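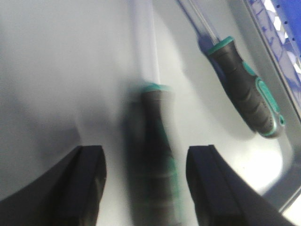 Wrist camera, left arm, screwdriver between the fingers. Second driver at upper right.

June 27, 2022

Cell: Gulow, tool kitting, both arms. Entry by M. Alaoui, with C. Lahlou on the controller.

Reason for the work: the left gripper has been reporting "object held" with nothing between the fingers. The fault log has 109 of these since the March service. The right gripper has none. Production kept running by clearing the fault by hand, which is in the shift notes but was never written up here.

Started with the fingers. Took both off the left gripper and cleaned the mounting faces. One screw on the inner finger was under torque, and the dowel hole had a burr on one side. Dressed the burr with a fine stone, refitted, torqued to the value on the Trornov sheet. Finger faces are now parallel by feeler gauge over the full height. Before the work there was a wedge, open at the tips.

Next, the zero position. The controller had the closed position stored from the previous set of fingers. With the current set, the fingers touch before the stored value is reached, and the software reads that as a grip. This accounts for the false reports. Chaimae re-taught open and closed on the left gripper and saved the old values in the Pelness folder under the cell name, in case we need to go back.

Camera check: focus on the left wrist camera is acceptable on a tool lying still in the tray. A tool between the fingers smears badly when there is movement. The shaft nearly disappears against the pale surface, while the teal collar at the top of the handle stays readable. If the vision step is ever changed to confirm the grip from the picture, use the collar and leave the shaft out of it. Exposure is also too long for my liking. Left it alone today, one change at a time.
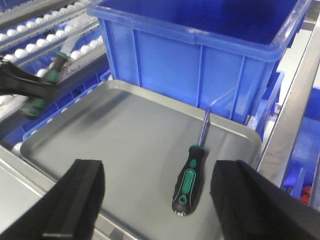 Automation Maintenance, Cell Support

Tray position relative to the blue bins and the roller shelf was checked with both arms in the work area. The tray sits at an angle to the shelf rail. The taught approach allows for that, so do not square it up by eye. Anyone who moves the tray has to re-teach the pick points on both arms.

Clearance between the arms is the part I like least. With one gripper over the tray and the other over the rollers carrying a tool, the margin depends on how far the handle sticks out of the fingers. Chaimae added a wait to the left arm program so that it holds off until the other arm reports clear of the rollers. It costs 2 seconds per cycle. Acceptable for now.

Test after refit: 12 picks from the tray with the left arm at reduced speed, no false reports, no drops. Then closed empty, repeatedly, and the controller gave "no object" each time. Full speed not tested yet.

Finger pads: the left set shows wear at the tips and should be changed at the next stop. The stores shelf has 2 sets. Part label on the bag says Ramadan, which is the supplier, and the bag with the torn corner is the older stock -- use that one first.

Open items:
Full speed run on the left arm, Chaimae.
Exposure on the left wrist camera, Mounir.
Add "re-teach zero" to the finger change sheet. It is missing from the current revision, and the March finger change was done from that sheet.
Check the dowel holes on the right gripper for the same burr when it is next apart.

Cell handed back at reduced speed. Note left on the panel.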